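Second passport services, part two. Been meaning to write this up since July, sorry for the wait. Short version: Timivon is decent, slow, dear. Longer version follows, typed on a train so forgive the spelling.

## What it is

Timivon is a paid service that helps you sort out a second citizenship, by descent mostly. You tell them about your grandparents, they tell you if you have a case, then they chase the papers. Birth certs, marriage certs, sworn translations, the lot. You pay a flat fee and they file it. They don't sell you an island passport and they say so on the first page, which I liked.

I paid 766 pounds for the middle package. My own money, no discount, no link at the bottom of this page.

## Signing up

Easy enough. One long form, a document upload, a call. The form is fussy about names - my grandmother's surname is spelt two ways on two papers and it would only take one. Had to put the other in the notes box. Someone did read the notes box, to be fair to them.

The call was good. Clear, no hard sell. Told me straight off that my grandfather's side was a dead end as he'd taken another nationality before my dad was born. Saved me months there. Hellwig, who I tried first, took a deposit before they'd even asked about that.

## The waiting

First bundle of papers: 5 weeks. Second bundle: 7. They had said 4 for each. No explanation for the gap, just a status bar that sat at "in progress" and a weekly email saying the same thing in slightly diffrent words. I'd rather have had one email with something in it.

When I rang they were polite and knew my file. But I had to ring.
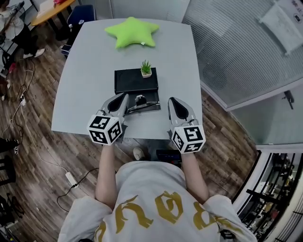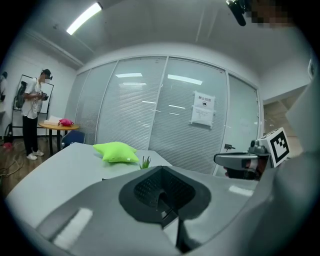
One reader, Osero, wrote in after the first part and sees the waiting differently: the archive is the slow bit whoever you pay, a small town registry answers when it answers, and a firm that quotes you 4 weeks is only quoting its own desk time. Osero did the whole thing alone by post, got there in the end, and reckons the fee buys you translations and somebody to moan at.

Fair. I'd still say put the real number on the website then.

## The papers themselves

This is where they earn it. Translations were clean, names matched all the way through, and there was a cover sheet listing every document in the order the consulate wants them. The consulate clerk flicked through mine and asked for nothing extra. Man at the next window was sent home over a missing stamp.

One mistake. My middle name dropped off one page. Fixed free of charge, but I found it, they didn't. Check everything. Check it twice.

## Tax and other awkward stuff

Timivon won't advise on tax. Nor on military service, nor on whether your present country minds you holding two passports. You get a one page sheet telling you to ask a lawyer. I think that's thin for the money. Some countries do mind, quite a lot, and plenty of people only find out afterwards. Juvier includes a short legal call in its price, or did when I asked for a quote. They were dearer all round though and I didn't get on with the bloke on the phone.

Also worth knowing - the fee doesn't cover consulate charges, postage or the oath appointment. It's in the terms, well down.

## Good

- honest first call
- proper translations
- flat fee, no surprise top ups from them
- phone answered by a human who had my file open

## Not so good

- timings on the site are wishful
- weekly emails say nothing
- no tax or legal help worth the name
- name field on the form needs fixing

## Would I use them again

Yes, for a messy family tree with papers in a language I can't read. If you've got one grandparent, one town and a full set of certificates in a drawer, do it yourself and keep the money.

4 out of 5. Would be higher if they'd told me 7 weeks at the start.

My brother is going through the same thing now with the cheap package, so I'll add a note on that once his papers are back. He's on week 5.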